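Visit report: Sikora plant, acrylic fabrication and display fittings

Members' technical visit, May. Report by Kacper Nowicki. 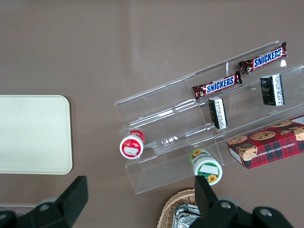

Tiered stand in clear acrylic with two Snickers bars, cream tray at left.

The group met at the goods entrance at 8:45 and was signed in by Amra Softić, production manager. Safety glasses were issued. Phones were allowed everywhere except the tool store.

Sikora makes fittings for retail counters: tiered stands, bins, ticket holders, brochure racks and guards. The site has one long hall with sheet storage at the north end and packing at the south end, so material moves in one direction. Offices and the sample room are on a mezzanine above packing.

Sheet storage

Acrylic sheet is bought in both cast and extruded grades. Cast sheet goes to work that will be laser cut and polished; extruded sheet goes to folded parts, where its tighter thickness tolerance matters more. Both are stored upright in A-frames with the masking film left on. Offcuts longer than 382 mm are labeled by grade and put back in the rack. Shorter pieces go into a cage for recycling, with the grades kept apart.

Softić said that mixing the two grades was the most expensive mistake the plant made in its early years. Parts looked identical until they were bonded, and then the joints on one grade crazed. Each sheet now has a colored stripe along one edge, and the stripe is cut off last.

Cutting

Two laser tables and one panel saw. The larger table is a Vistix with a 3000 mm bed. We watched a nest of divider blanks being cut from 3 mm sheet. Extraction was good and there was little smell at the operator's position. Edges come off the laser glossy but carry stress, and anything that will be glued is annealed first. The saw is used for straight cuts in thick sheet, followed by a pass on a diamond edge polisher.

Przemysław Kozłowski asked about kerf compensation on slotted parts. The operator keeps a table of offsets by thickness and supplier and checks it with a test comb at every change of batch. The slot fit they aim for is a light push by hand. A tight slot will crack a corner in transit.

Line bending

Four hot-wire benders. Heating time is set per thickness, and the operator turns thicker parts over halfway through. Folded parts are held in wooden jigs until they have cooled. The main fault at this station is bowing along the bend line, worst on long narrow parts. The plant limits single bends to 800 mm for this reason and splits anything longer into two parts with a bonded joint.

The jigs are made in house and hang on a wall in order of drawing number. Several were badly worn at the corner. I asked how wear was controlled and was told that the first part off each jig is checked with a square. No record is kept of the result, which seemed to me a gap.

Annealing and bonding

Annealing is done in a Jalteo air oven with a slow ramp down. The load we saw was due out at 2:30 that afternoon. Bonding is by solvent cement applied with a needle bottle, the cement being drawn into the joint by capillary action. This is the slowest station in the hall and the one with the longest training period. Miłosz Kubiak, who runs it, showed us reject parts with bubbles, runs and one joint that had been moved before it set. The room is held at a steady humidity; on damp days without control the joints turn white.

Tiered stands are assembled from the back forward. Dividers go in last. Kubiak prefers drawings that let a divider locate in a slot, and dislikes those where it is butted to a plain face. The second kind takes him twice as long.

Testing and packing

Load testing is simple: dead weights on each step, left for 18 hours, then a check for creep at the front lip. Finished parts are wiped with an antistatic cleaner and bagged. Ditano, their carton supplier, has moved them to a molded pulp insert. Softić reported fewer broken corners but gave no figures.

Discussion

Ryszard Witkowska raised cleaning by the end user. Glass cleaners containing ammonia or alcohol will craze the surface, particularly near bends. A care label is included with each carton, but store staff rarely see it. Printing the advice on the underside of the base was suggested, and Softić will ask what it would add to the cost.

The group left at 12:15. Travel claims go to Kozłowski by the end of the month. Anyone who still has a pair of Sikora's safety glasses should send them back.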